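Skirka Supper Club - minutes of the September meeting

Minutes taken by me, Tamsin Schumacher, again, so if you don't like how you come across in them you know where I live.

We met at Viorica Onu's place on Monday at 7 pm, which in practice meant 7:25 because half of us went to her old address. I was in that half. Sorry to whoever lives there now, she was very nice about it.

Minutes of the last meeting

Read out by me, fast. Viorica pointed out that I'd written down that she "agreed" to do the dessert for the harvest supper when what she said was that she'd think about it. I have fixed it. She has now thought about it and she'll do the dessert.

The harvest supper

This took up most of the evening. We've got the upstairs hall at Bakos for the night, from 4 pm for setting up, and we have to be out with the floor swept by 11. The hall costs 233 dollars, same as last year, and the deposit is paid. I have the receipt in my glove compartment.

Menu as it stands: squash soup, braised short ribs, a mushroom and barley thing for the people who don't eat meat, bread, salad, and Viorica's plum cake. There was a long back-and-forth on whether the soup should be blended smooth or left chunky. I like it chunky. I lost. It'll be smooth, with toasted seeds on top, and I've asked for the record to show that I think the seeds are carrying the whole bowl.

Short ribs are coming from Grundik. They want the order a week ahead and they want it in writing this time, after the pork shoulder mix-up in the spring (I still have some of that in my freezer if anyone wants it, please, take it). I'll send the order in.

We did not settle the bread. Two people offered to bake and both of them wanted to do rye, and it got a little frosty! We'll have both. Label your loaves.

Tickets

Price stays where it is. Viorica wanted to raise it a little to cover the meat and she made a good case, but we voted and it was close and the answer was no. If we come up short we take it out of the 600 dollars left over from the summer picnic. Members get first pick until the end of the month and then it's open to friends, neighbors and in-laws. Please tell me about allergies when you buy the ticket and not when the plate is in front of you.

Wine and drinks

Longer than it needed to be, and I take some blame for that. We talked about whether to buy wine for the tables or go back to everybody bringing their own. Buying it is simpler for the people at the door. Bringing your own means we get more variety, and also that one table always ends up with six kinds of white and no opener. We landed on the club buying a plain red and a plain white for each table, and anyone who wants something fancier can carry it in themselves. Bakos are fine with that as long as we take the empties home with us.

I'm to ask at Skimomel what they'd charge us by the case and whether they take back what we don't open. There'll be cider too, and a pitcher of something cold and non-alcoholic that isn't just water with a lemon in it. Suggestions welcome. Mint came up.

The cookbook

The members' cookbook is moving along, slowly. Viorica is typing everything up and she would like me to pass on, in a friendly way, that "a good handful" is not a measurement and neither is "till it looks right." If your recipe has either of those in it you'll be getting a phone call. She'd also like the stories that go with the recipes to be shorter. One of them came to about 2000 words and it was for boiled potatoes. (It's a lovely story. It's going in, just with a haircut.)

We still need soups, and we have far too many bars and brownies. The last day for sending recipes in has been moved out to the end of next month.

Equipment

The big stockpot has turned up, it was in my garage. The 3 folding tables are still missing a few of their rubber feet, and they'll scratch the floor at Bakos if we leave them like that, so I'm picking up a bag of new ones this week. The coffee urn works again. I don't know what was done to it but thank you.

Any other business

Viorica asked if we could start the winter meetings half an hour earlier so people aren't driving home so late. Everybody liked that, so from the next meeting on it's 6:30, and yes, there will still be snacks. We also talked a bit about doing a cheese night after the holidays. No decision, but I wrote down "cheese" and underlined it.

We wrapped up a little after nine and stayed another hour talking about kitchens, mostly counters and what stains them.

Next meeting is at my house. Park on the street please, the driveway is being dug up - and bring a chair if you have one that folds.
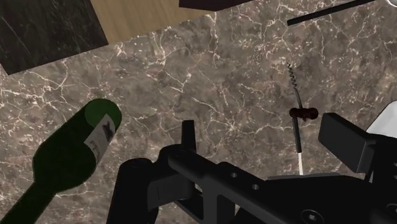

If you can't make it, send me your ticket money and your allergy notes before then, and call Viorica directly about anything to do with the cookbook. She has the list and I don't.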